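3.2 Household survey

Households in Trivham and Wanden were visited twice, in November and again after the winter. Each was asked how food was portioned at the evening meal, who served it, and what became of the leftovers. Of the 500 homes approached, most kept a tray or board on the table for serving – a habit older respondents linked to shared kitchens.

Trays were grouped by color and by material where the household knew it. Figure 3 shows a cream-colored plastic tray on a tabletop. Plastic trays were recorded separately from metal ones, as the two were stored and washed differently.

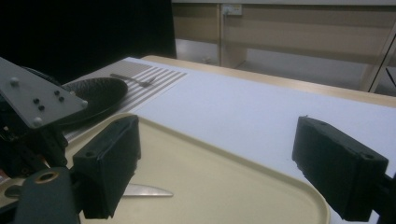

3.3 Coding of responses

Answers were entered as 3256 separate items. Items that named more than one meal were split before coding.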